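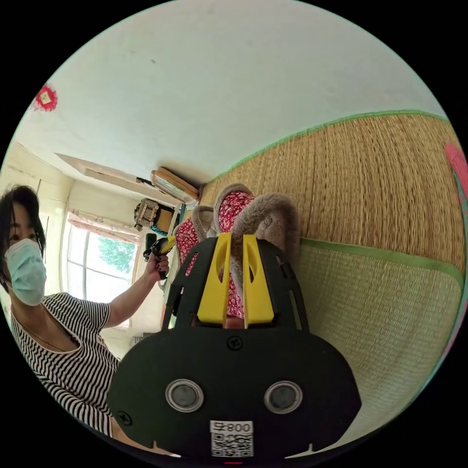
Figure 4. Mask in position, covering the nose, mouth and chin.

4. Putting on and wearing the mask

Foketti face masks are supplied in a box of 50. They are single-use and come in one adult size. Read this section before opening the inner bag.

Before you start

Wash your hands with soap and water and dry them fully. Take off glasses and put them somewhere you can reach. Tuck loose hair behind the ears until the loops are on; it can fall forward again afterward.

Fitting

1. Open the box along the perforated strip and take out one mask by the ear loops.
2. Check both loops where they join the mask. If one is loose or torn, throw the mask away.
3. Find the edge with the nose wire. This edge goes at the top.
4. Turn the blue side outward. The white side goes against the face.
5. Hold the mask level with your nose and hook one loop over each ear.
6. Press the wire down over the bridge of the nose with two fingers, working outward from the middle.
7. Pull the bottom edge down and under the chin so that the pleats open.
8. Put your glasses back on over the top edge.

Note: If the loops are long on you, tie a small knot in each one close to the mask and fit it again from step 5. The Brelitz loop clip (sold separately) does the same job and can be moved to the next mask.

Checking the fit

Breathe out firmly. If you feel air along the nose, press the wire again. Then talk for a moment, look up, and raise one arm over your head as you would to reach a shelf. The mask should stay over the nose and chin. If it slides down, shorten the loops.

Caution: Do not wear the mask below the nose or hang it from one ear between tasks. Take it off and use a new one when you go back.

Caution: Stop and remove the mask if you feel dizzy or short of breath.

Necklaces and cords can stay on – just keep them clear of the loops when you take the mask off.

Removing

1. Wash your hands.
2. Lift both loops from behind the ears and move the mask forward, away from the face.
3. Drop it in a lidded bin and wash your hands again.

Replace the mask when it is damp, dirty or creased across the front. Close the inner bag after each use and store the box in a dry cupboard, away from sunlight.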